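A small press run out of a spare room

Letay Degefa printed her first shirts for a cousin's softball team and charged only for the blanks. Six years later she runs Lillell, a screen printing business that takes up the back half of her house, and she still prints every order herself.

19/02/2020

By Shabnam Ghauri

Degefa had been working in the billing office of a dental practice when she bought a used four-color press from a shop that was closing. It cost more than her car was worth at the time. She kept the office job for another two years and printed at night.

"I was bad at it," she says. "I didn't know you had to let the emulsion dry all the way before you exposed the screen. I ruined a lot of screens. I'd wash them out and the whole design would go down the drain."

Last year Lillell printed 1,482 shirts. Most went to local groups: school bands, a bowling league, two churches, a plumbing firm. The biggest single order was 315 for a summer camp, due in July, and she says it was the only job she has come close to turning in late.

"The blanks came in the wrong color. I called the supplier and they said a week. I had four days. I drove to their warehouse and loaded them in my car."

She sets a minimum of 24 shirts per design. Customers ask her to go lower, and now and then she does, but setting up the press takes the same hour whether she prints ten or a hundred. She prices by the number of ink colors and does not offer rush service anymore.

Most of her customers end up ordering one color of ink. Black is the one she buys by the gallon. 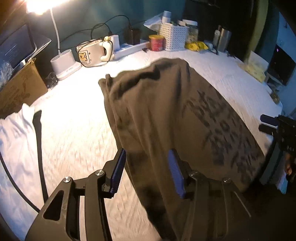 Black lettering on a dark olive-brown tee.

Asked what she would tell somebody starting out, Degefa talks about curing. Ink that feels dry on the surface may not be cured underneath, and it will crack or wash off. She tests one shirt from each job by stretching the print and then running it through her own washer.

"People want to talk about the artwork. Nobody calls me a year later about the artwork. They call because it's peeling."

Her nephew, Noman Talpur, helps with folding and deliveries during busy stretches. She has thought about hiring someone full time and decided against it for now. The numbers work for one person, she says, and she isn't sure they work for two. Rent on a storefront would change the math again. She looked at a unit on Fesen Street last spring and went as far as asking about the wiring, which would have needed an upgrade for the dryer.

"The landlord wanted me to pay for it. I said no thank you and went home."

She would like to replace the dryer this year. The one she has is slow, and on humid days she runs each shirt through twice. After that she plans to try water-based inks, which feel softer on the fabric but dry out in the screen if the printer stops for too long.

"I take a lot of phone calls," she says. "So I'll have to stop answering the phone."

Lillell takes orders by email and by phone. Current turnaround is two to three weeks.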